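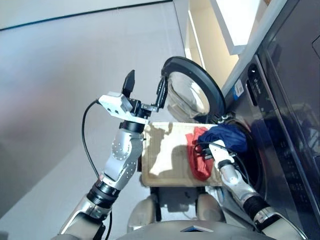 Two arms, one gray front-loader, and a red cloth and a navy one still on the tray.

Filed under: How-To / Home Robots / Laundry

Search this blog... Go

How to Test Whether a Two-Armed Robot Can Load Your Washer

By Boglárka Dobos, 13th April

I get asked all the time if a robot can do the laundry yet, and my answer is "some of it, on a good day, if you set it up right." So this is the setup I use for the loading part only. No sorting, no detergent, no folding (folding gets its own post in August, and it's a long one!). If you have access to a two-armed machine with plain parallel grippers, you can run this at home in an afternoon.

What you need

A front-loading washer, a flat tray or board, a few pieces of cloth, and a way to drive the arms by hand for the practice runs. I keep my notes in Climatine, but a paper notebook is fine.

Step 1: Start with the door open

I know, I know, a robot that can't open the door isn't doing the laundry. But door handles are a separate problem and they'll eat your whole day. Swing the door wide and leave it there. Then move each arm slowly through its reach and watch the fingertips near the door rim. Mine come really close on the left side, and I've heard the click of plastic on glass more often than I'd like.

Step 2: Put the tray right in front of the drum

You want the cloth up near the opening so the arms aren't reaching down to the floor. I used to put a basket off to the side, and the robot spent all its time turning back and forth. With a tray in front, the move is short: grab, push forward, let go.

Step 3: Two pieces, two colors

Pick colors that look nothing alike. Red and navy work great for me. Crumple them up the way they'd come out of a hamper. If you lay them flat and smooth you'll get a lovely success rate that tells you nothing about a Tuesday night pile.

Step 4: One arm works, the other stays up

This took me ages to figure out. If both grippers go into the pile together they fight over the same sleeve. Let one arm handle the fabric and park the other one open and raised, ready to come in if a corner catches on the gasket.

Step 5: Run it 27 times and write everything down

A run counts only if all the cloth is fully inside the drum. A corner hanging over the gasket is a miss, even if it's a tiny corner and you're tired and want to go to bed. I cap each run at 4 minutes. Write down what kind of miss it was too: dropped, dragged back out, grabbed the tray, and so on.

What I got

My first batch was nearly 50 percent. I was thrilled, and then I timed myself doing the same job and felt a bit silly. Most of my misses were the cloth coming back out with the gripper. Opening the fingers wider before pulling away helped a lot, and so did backing out more slowly.

So can it do chores? Loading a couple of things from a tray, yes, slowly, with me standing there. A full hamper with socks and a fitted sheet, no. I tried a fitted sheet once and had to hit the stop button.

If you try this with a top-loader, please write and tell me how you placed the tray. I haven't found a height I like.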